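Club room news, 17th October

Quick one as the hall newsletter is already late. Floor in the Damon Street hall is finaly booked for sanding, quote came in at $335 from Jistia and we said yes. Closed two days in December, dates to come. Please take your shoes home before then — the rack has to be emptied.
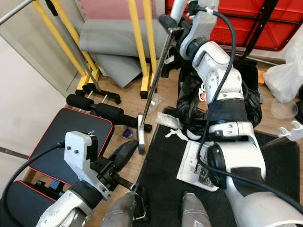 Indoor putting comp is back on by popular demand. Same rules as last year, 40 points wins it, gold coin entry, supper after. Bring your own putter if you have one, any sort will do, a plain dark shaft and white head like the one on the floorboards there is fine. Soft soled shoes only please. Juniors play first, then everybody else.

Raffle tickets still availble at the door. Plates for supper — sweet or savoury, name on the bottom.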